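Folleck Returns Center - mixed item picking
Progress report to Altberg, second period
Prepared by Halldóra Overgaard, Jul 20, 2023

Work since the last report has been on the picking cell and on the job changes that go with it. The cell is not yet on the main line. It runs beside the sorting area on day shift only, and everything it picks is checked by a person before it goes to a shelf.

We logged 1105 pick attempts in May. Of these, 856 ended with the item in the correct tray. Most of the rest were dropped items or items the arm could not get hold of. Clear plastic and thin, shiny things are still the hardest. Boxes lying flat against a wall of the bin are second.
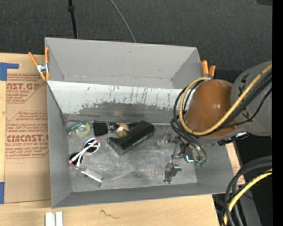

We had planned to move to sealed parcels first and leave loose goods for later. The sorters asked us to turn that around. Parcels are quick for them. Reaching into deep bins for small loose items is what hurts by the end of a shift, and it has been in our injury log every year since the building opened in 2016. The change cost us two weeks of setup, but we think it was right.

Staffing
No jobs have been cut. Two sorters now split their week between the tables and the cell. Their work there is refilling bins, clearing stops and recording failed picks. Both say it is easier on the back and duller than sorting. We have limited cell duty to half a shift for that reason. One other sorter tried it and asked to go back - we agreed.

Bheki Ntuli has taken over training. His first session ran long, mostly on questions about pay grade. Cell duty is currently paid at the sorter rate. The staff feel it should be higher, and management has not answered yet. We would like this settled before the next period.

Spending
Within budget, except for $2000 in replacement gripper parts from Boström. The Pivden software license was renewed at the old price.

Next period
- Repeat the May test with the same item list
- Start evening shift trials, if two more people are trained
- Written decision on the pay grade
- Lower the bin stand at table four, still outstanding from the last report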